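Print this page
E-mail this page

Garment Folding Station, Delberg Site
Perception and Planning Software: Pre-Release Inspection Checklist

Applies to: Gindunent control stack, build 2253
Station: De Smet wardrobe cell, Zakemville program
Inspection month: February

Each item is marked PASS, HOLD or OPEN. An item marked HOLD must be cleared before the build is loaded at the station. An item marked OPEN may be carried to the next inspection with the approval of the site lead.

Section A. Perception

A1. Camera calibration file matches the serial record for the station. PASS

A2. Hand and forearm masking is active before any garment outline is passed to the planner. PASS
Comment: Masking was reviewed on recorded folding work in the wardrobe. Long striped sleeves near the lower corners of the view must be masked together with the arms. The earlier build treated a sleeve as a loose garment in 2 of 25 test clips. The current build did so in none.

A3. Garments lying close together on one shelf are given separate outlines. HOLD
Comment: The segmenter merges dark garments when one is being folded directly in front of another. The site team is to add more dark-on-dark material to the evaluation set and repeat the test.
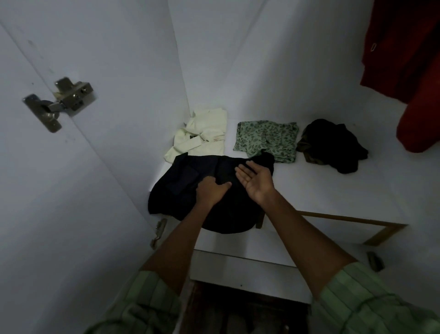
Item A3. Black garment being folded by hand, with other clothing along the back of the shelf.

A4. Hanging garments are excluded from the list of items to be folded. PASS
Comment: The red garment hanging at the right was labeled as hanging in every clip reviewed.

A5. Cabinet hardware is mapped as fixed. PASS
Comment: Door hinges are to be held in the static map and must not be offered as grasp points.

Section B. Planning

B1. Planned hand paths keep the required clearance from the open door and the side walls. PASS

B2. The planner requests a new view when a garment extends past the front edge of the shelf. OPEN
Comment: The request is sent, but it is logged under the wrong event code. Tooling has been notified.

B3. For garments with a front opening, the planner identifies both front edges before a fold is proposed. HOLD
Comment: On zip-up jackets the dark lining showing between the halves is sometimes read as a second garment. The two red halves must be joined as one item in the scene model. The fault was repeated at two threshold settings and does not depend on lighting mode.
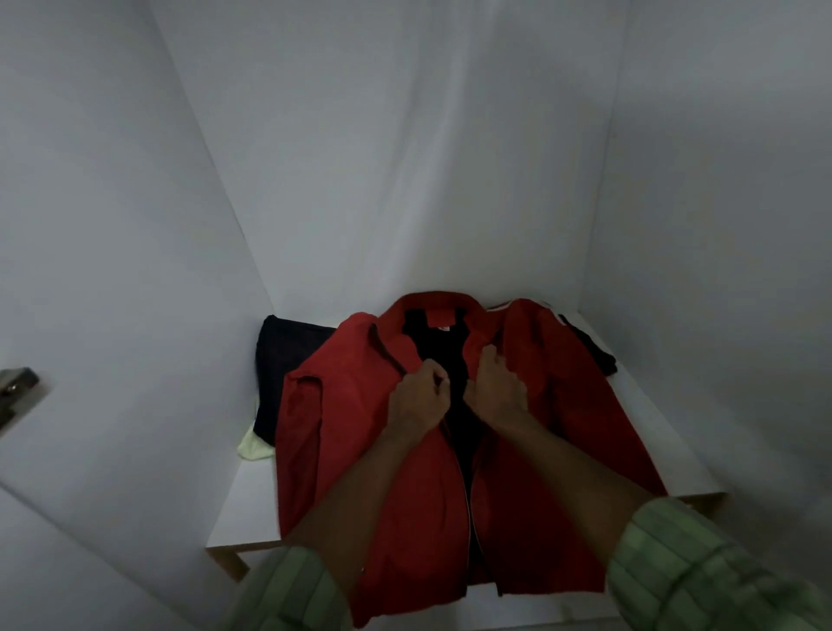

Item B3. Red zip-up jacket, unzipped, with both hands on the front edges near the collar.

B4. Sleeve state is recorded separately for each side. PASS
Comment: The review clip shows one sleeve folded along the body and the other spread out. Both states were entered correctly.

Section C. Control

C1. Speed limit inside the cabinet is read from the station file and cannot be raised from the operator screen. PASS

C2. Stop command is accepted during every phase of a fold, including regrasp. PASS

C3. Loss of the camera stream places the controller in a safe hold. PASS
Comment: Tested 11 times with the network cable removed. The hold message was displayed each time.

Section D. Logging and Tooling

D1. Log files carry the build number and the station name. PASS

D2. The replay tool opens clips from the prior build without conversion. OPEN
Comment: Clips open, but garment labels are shown in the old color scheme. Staff should use the printed key until this is corrected.

Result: Build 2253 is not released to the Delberg station. Items A3 and B3 are to be retested together. Items B2 and D2 are carried forward.

Print this page
E-mail this page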